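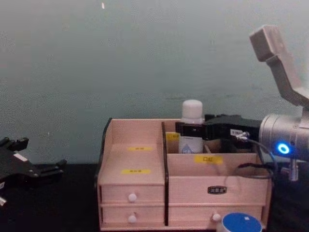 A villain in a long-running comic has to do two jobs. He has to stand in the hero's way in the chapter the reader is holding, and he has to fit into a larger order of enemies that may not be shown in full for years. Last week we looked at the first job. This week is about the second, which I will call ranking. A ranked cast works much like a desk organiser with a divider down the middle and small yellow labels stuck on it: the reader learns the compartments first and is told later who goes in them. Once a writer has said that there are captains above the lieutenants, every new face gets sorted on arrival.

Set reading: Palacios, volumes 1 to 5, and the first chapter of Lusivby. Bring the Palacios volumes to the seminar.

1. Titles before faces

In Palacios the four Wardens are named in chapter 22. Only one of them, Grinico, is drawn, and he has his back to us. The other three are titles and nothing more until the second half of the series. Štefanec calls this "renting out an empty room", meaning that the writer gets the use of a character before having to design one. The risk is plain enough. If the title is used too often the reader builds a figure in their head that the artist then has to match.

2. Strength claims

Note who makes the claim. There are three usual sources:
the narrator's caption
another character, often one who has just lost
the villain himself

Captions are normally taken as fact. Grinico is called "unbeaten" in a caption and then loses in the same volume, and letters printed in the back pages show that readers felt cheated. Compare Lusivby, where the claim comes from a frightened innkeeper and can be wrong without any harm to the story.

3. The old acquaintance

Two high-ranking enemies are shown to have known each other when young. It costs one page and makes the world feel older. Okoro's essay (in the reader) argues that it also makes the world smaller, as it cuts down the number of people who matter. I think she is right about Palacios and less so about Lusivby, where the two barely speak. 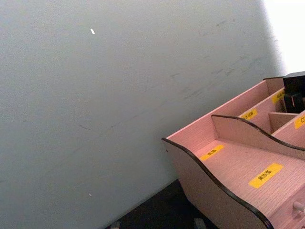
4. Defeat and after

When a ranked villain loses, somebody has to take the place or the ranking has to go. Palacios fills the gap within a chapter. Lusivby leaves it open for over 281 pages, and minor characters fight over it in the background. Look at how little of that fighting is drawn.

For the seminar

Pick one antagonist from either series. Write one side of A4 on when we first hear the name, when we first see the face, and what was claimed in between. Give chapter numbers. Kamata's chapter list is fine for checking, but it follows the magazine numbering, so Palacios is one chapter out after volume 4.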